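Getting the ears to sit right on the hare

Posted Mar 26, 2025 in Carving
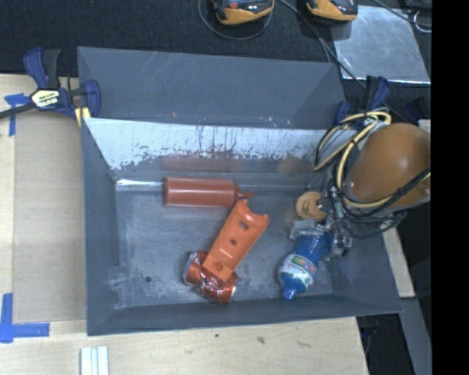

The grey bin, with its scuffed floor.

I have been carving the brown hare since July and had put off the ears for most of that time. They are the thinnest part of the figure and the grain runs badly for them. The block is lime, bought from Hauke Oltmanns, and I laid out the body so that the grain follows the back legs. That was the right choice for the legs. It leaves the ears crossing the grain at an angle I would not choose again.

My drawings were the first problem. In most photographs the hare is either alert with the ears up or crouched with them flat, and I wanted something between the two. Lieselotte Wiegand lent me a cast skull and I spent two evenings measuring where the ear canal sits relative to the eye. It is further back and lower than I had drawn it. On the first clay model the ears came out of the top of the head, as they do on a chocolate rabbit.

I made a second clay model at full size and took sections off it with a contour gauge at 10 mm spacing. These were traced on to card, cut out, and used as templates. Full size here means 354 mm from nose to tail. The left ear is rotated outwards a little more than the right, so it needs its own set of cards.

Roughing out was done with a 20 mm number 5 gouge, working from the tip towards the head. Going the other way lifts the fibres. I left a web of wood between the ears for as long as possible and only took it out once the outer faces were finished. The web takes the load when you are leaning on the tool. With it gone, everything has to be done by paring, with a finger behind the ear.

Hollowing the inside of each ear is slow work. I used a 6 mm spoon gouge, stropped every few minutes — more often near the base, where the end grain is. The wall is 3 mm thick at the root and goes down to a little under 2 mm at the rim. I checked it with callipers to begin with and later by holding it against a lamp. Lime lets a surprising amount of light through when it gets thin, and dark areas show where there is still wood to remove.

The right ear has a small split near the tip. I ran thin glue into it, held it overnight with masking tape, and carved over it the next day. It can be found with a fingernail but I cannot see it from normal distance.

Caoimhe Cronin asked in a comment on the previous post whether I would texture the fur. On the body, yes, with a small V-tool in short broken strokes, following the direction of growth. On the ears, no. The fur there is very short and any cut I could make would be out of scale. They will be scraped and then left alone.

Still to do are the front feet, the underside of the chin and the base. The chin is awkward to reach with the block held in the vice as it is, so I will probably have to make a cradle and turn the whole figure over. The eyes are bored but not yet shaped.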